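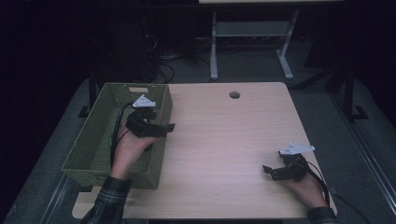 Do I need to book ahead for the Skernstead mending evenings?
Just turn up. We open the doors at 6 p.m. and you can stay for as long as your sock, sleeve or hem needs.

SKERNSTEAD — I'm Cherry Mae Policarpio, and I'm so happy to tell you that our mending evenings are coming back in June, in the upstairs room at Kernis Hall (the one over the bakery, so yes, it smells wonderful up there).

Last season we fixed 300 pieces of clothing, most of them jeans. I had no idea this town was so hard on its knees! This year we've got a bigger room, better lamps and 2 sewing machines on loan from Pelberg Fabrics, and Pelberg is also giving us 200 spools of thread in pretty much every color you could want, plus a truly alarming orange.

Benvinda Brandão will be teaching darning again. If you missed her last year, go early, her corner fills up fast. Nestor Dizon is taking on zippers, which I've been avoiding my whole adult life, and I plan to be first in line.

It's free to come. Please wash things before you bring them, and if you have a matching button at home, stick it in your pocket. Kids are welcome with a grown-up — we have big needles and plenty of felt for them.

Coffee is from Leite, across the street, and they're staying open late for us.

Press questions and photo requests can go to Imelda Cabanatuan at the Kernis Hall front desk, any afternoon before 4 p.m.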